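Feb 6, 2020
By Évan Besnard

The Niltlow Index is a haze rating used in the Flenden valley. It runs from 0 to 200, and readings over 88 are called "poor" -- a cutoff its designer, Přemysl Vaněk, has never explained. 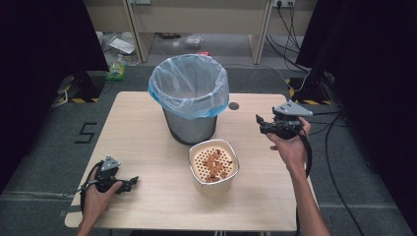 AIR QUALITY > MEASUREMENT

Supporters claim the index predicts smoke 30 hours ahead. The only published check covered seven days in March, too few to show much.

Contact | © 2020 Elladine | Back to top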